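# Photographing blossom without the usual advice

Most guides to shooting a flowering tree tell you to get up at dawn, buy a macro lens and wait for "magic light." I've done all of that at Flastunness gardens, and I'm not convinced by much of it. Try this first, with whatever camera you own.

1. **Pick one branch.** A whole tree in bloom usually comes out as pink fog. Find a branch at eye level with some dark hedge or wall behind it.
2. **Go when it's overcast.** Ten in the morning under flat cloud has given me better petals than any sunrise.
3. **Underexpose a little.** White blossom blows out fast. Drop the exposure by two thirds of a stop and check the brightest petal on the screen.
4. **Use 1/500 or faster.** Branches move more than you think. Forget the clip-on stabilizers; I tried the Parnel one and got the same blur with extra weight.
5. **Take 4 shots, then change your angle.** Last April I came home with 611 files of one magnolia and kept 2.

As for editing, the Jutine "spring" presets turn every leaf the color of mint toothpaste. Lift the shadows slightly, leave the greens alone, and stop there. 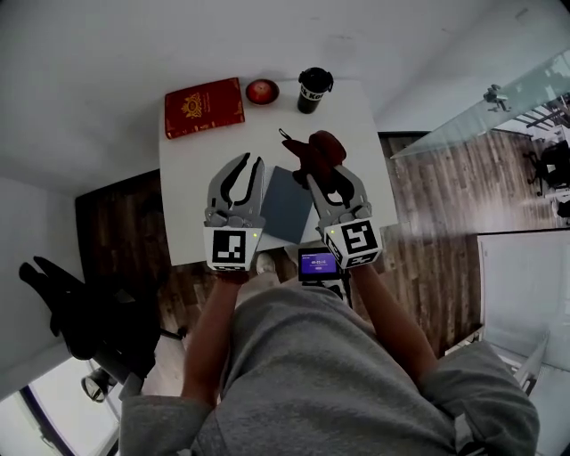 A reader going by Tsuji wrote that overcast light makes cherry blossom look gray and that step 2 ruined a whole afternoon. Fair enough. Pale pink does go dull under heavy cloud, so warm the white balance a touch before you blame the sky. I'd still take that over a sunrise full of burned-out petals.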